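Kukell Privacy Notice Builder: seven clicks to a policy you still have to write

I run the website for a small mail-order tea business, and for two years our privacy notice was something I had copied from an older site and edited by hand. It said we didn't use cookies. We did. It also gave a fax number. So when Kukell offered a free trial of its notice builder in January, I signed up, expecting very little.

The pitch is simple. You answer a set of questions about what data you collect, who gets it and how long you keep it, and the tool puts together a notice "tailored to your business." The paid plan keeps it up to date when the rules change. That second part is what you are really paying for, and it's the part I trust least, but I'll get to it.

The questionnaire has 55 questions. Some are good. It asked whether our shipping labels are printed by an outside company, and I had never thought of that as sharing customer addresses with anyone. It asked who in the business can open the order history, and the answer was embarrassing. If you do nothing else with Kukell, the free questions are worth an evening of your time.

Others are a mess. Question after question uses the word "process" with no hint of what it covers. One asks if you "transfer data to affiliates or similar parties," yes or no. Similar to what? The help bubble repeats the question in a different order. I picked no, and the finished notice then told my customers, in a firm tone, that we never pass their details to any third party. Two sections later it listed our payment company and our shipper. Both statements were in the same document and the tool's "consistency check" gave it a green tick.

I wrote to support. A reply came from Suryani Lubis, who was polite and clearly knew the subject, and she told me to change my answer to yes. I did, and the first claim went away. Fine. But a customer reading the first version would have had every reason to call us liars, and a shop owner who doesn't read the result closely would have published it that way. Plenty won't read it closely. That's who buys this kind of thing. 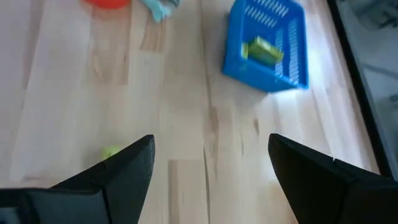

The writing itself is better than I feared. Sentences are short, the headings make sense, and the section on how to ask for a copy of your data names an actual email address you fill in yourself. I compared it with the template from Tambunan, which a friend's store uses, and Kukell's reads far more easily. Tambunan still has paragraphs that start with "Without prejudice to the foregoing." On the other hand, Tambunan asks you for a retention period for each type of record and won't let you finish until you give one. Kukell lets you choose "as long as necessary," and I suspect most people choose it. That phrase tells a customer nothing.

Now the updates. The sales page says your notice is "always current." What you get is an email saying that a change may affect you, and a button. Press the button and the new text replaces the old text on your site. There is no side-by-side view. There is a version history, but it only shows dates, so I ended up saving copies to my own drive and comparing them by eye. For a product about being open with people, that's a strange thing to leave out.

The cookie banner is an extra charge and I'd skip it. It works with Zirport and Narlow stores only. On ours, a Narlow store, the "decline" choice was in pale gray under a big green "accept" – you can change the colors, but why is that the default?

One more complaint. To use the trial you have to agree to Kukell's own privacy notice, so I read it. It keeps your questionnaire answers "as long as necessary."

I let the trial run out, kept the text, and rewrote the sharing and retention sections myself. If you have no notice at all, or one as bad as mine was, the monthly plan for a single month will get you a decent draft. Read every line before it goes up. I wouldn't pay for a year, and if you handle anything touchier than tea orders, such as health details or children's accounts, put the money toward an hour with a lawyer.

Rating: 2 out of 5 for the subscription. The questionnaire on its own would get more.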